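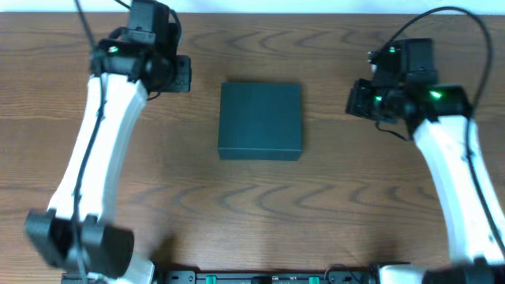 Filed under: Talks / Post-harvest and packing

Speaker notes – bench trials of gift packs for dried flowers, Istungate growers' session

Start with moisture. Dried statice and helichrysum take water back from the air within hours, and the pack decides how fast. A low, flat box with a separate lid, like the closed teal-green one on the table, has one weak point: the seam where lid meets base. Say this before the figures go up.

Trial set-up. Stems cut at Dustwood in September, hung for 14 days, trimmed, packed. Store held at 54 per cent relative humidity. Packs weighed at 9 am daily for 7 days.

Results. Untaped lids gained weight from day two. Taped lids stayed level until day five. Liner paper made no difference we could measure – skip the slide if short of time.

Colour. Blue statice held in both. Pink larkspur faded in both, so the lid is not the cause. Pause for questions on larkspur.

Costs are on the Emum sheet. Do not read them out.

Comments (2)

Was the tape paper or plastic? Paper lifts in our cold store.

We dry larkspur in full dark at Pilkington and still lose the pink. Would like to see the weights for day six.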